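Storage Systems and Decluttering: Frequently Asked Questions

We get a lot of mail about bins, baskets, label makers and the people who sell them. These are the questions that keep coming back. We don't sell anything on this site and we take no free samples, so if you were hoping for a discount code you'll have to look elsewhere.

Do I need to buy containers before I start?

No. I would put this in larger type if I knew how. Every shop will tell you to measure the cupboard, buy the set and then fill it. People who do it in that order end up storing things they would have thrown out, in a box they paid for. Sort first. Use shoeboxes and ice cream tubs for a month. If you still want the nice ones after that, go ahead.

What is the Fallilach method, and does it work?

It's a course of video lessons in which you empty one room at a time, hold a short "farewell review" for each item, and put back what's left by colour. The fee when I last looked was $400. The emptying part works, as emptying a room always has. I can't find any reason for the colour part. My batteries and my birthday candles are both mostly blue and I don't want them living together.

The testimonials are all dated within a few weeks of the course finishing. I'd be more interested in what those kitchens look like the following April.

Is the Wovach starter set worth it?

It costs $434 before tax, and the lids are sold separately. For that you get a stack of matching bins and a booklet on how to stack them. They seem sturdy enough. I just can't see what they do that a mixed lot from the thrift store doesn't. The sizing is also their own, so once you have a shelf of Wovach nothing else sits flush beside it, and I doubt that was an accident.

If you've already bought it, use it and enjoy it. If you're still deciding, wait until the lids are on sale.

Clear, coloured or solid?

The standard advice is clear plastic for everything so you can see what you own. I'm not convinced. Clear bins look tidy in a catalogue because someone has decanted white rice into them. Fill one with charger cables and elastic bands and all you have is a good view of the mess. Tinted see-through plastic is a fair middle ground. You get a hint of the contents and you don't have to look at them all day. Solid bins are fine with a label, provided you keep the label honest.

As for wire mesh, it lets air through and you can see into it, and small items fall out of it or get their corners caught. Put a plastic tub inside and most of that goes away.

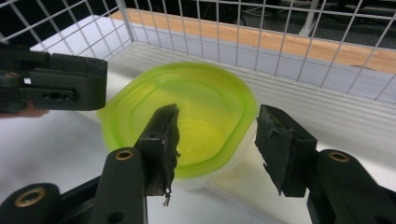
Viera Kuruc wrote in to object to all of this, saying she'd gone from open shelves to lidded bins and back again, and that the only change she noticed was how long it took to find the scissors. In her view the real trouble is owning too many things that get used twice a year, and no colour of plastic is going to fix it. She also thinks I've been too soft on labels.

I agree with her on the first point. On labels I'm holding my ground, though I'll admit that the bin marked "misc." in my hall closet doesn't help my case.

Should I hire a professional organizer?

Maybe, if you're moving, clearing a relative's house, or have trouble lifting and bending. A second pair of hands is worth paying for. Before you sign, ask whether they earn anything on the products they recommend. A few will tell you straight. If the answer wanders off into how carefully they choose their partners, you have your answer.

Get the hourly rate in writing, and ask who hauls away the discards. Some readers have been left with a very tidy house and a garage they couldn't get into.

Where can I donate what I don't want?

For those of us in Wimton, the reuse counter behind the library takes housewares on Wednesday mornings. It does not take mattresses, car seats or anything with a frayed cord. If you're coming by transit, the 433 stops at the door.

Please don't treat donating as a way of feeling better about rubbish. A cracked bin is garbage. A bin with no lid is borderline — ask first.

Does tidying up really reduce stress?

I've seen this claimed on the side of a box of hangers. It may be true. It may also be that people tidy when they have a free afternoon and some energy, and that the free afternoon is what did them good. I feel better when the kitchen counter is clear. I've never felt better because of a drawer divider.

What about the "one in, one out" rule?

It's a decent rule and it costs nothing, so you won't see it advertised much. It works best for mugs, coats and books. It works badly for tools, where the thing you let go is always the one you need next, and for children's clothes, where the children have their own schedule.

Tokarz has a fridge magnet set with a chart for keeping track. You do not need a chart.

How long should I keep paperwork?

Longer than the organizing blogs say and not as long as my father did. Tax papers have set rules, and your tax agency publishes them, so check there and not here. Appliance manuals are nearly all online now. Warranties can go when they run out. For the rest I keep one folder, and when it stops closing I go through it with a cup of tea.

Are vacuum bags any good?

For spare bedding, yes, for a while. Every brand I've tried has let the air back in by spring. Don't put down or wool in them for long, and don't count on the space you've gained still being there when you next open the closet.

Can you recommend a brand?

No. Measure your shelf, take the tape with you, and check that the bins come off each other without a fight. If they stick together in the store they'll stick together at home.

I disagree with something here. Where do I send it?

Use the contact form at the bottom of the page. Replies are slow, and anything from a sales department goes straight in the bin (solid, with a lid).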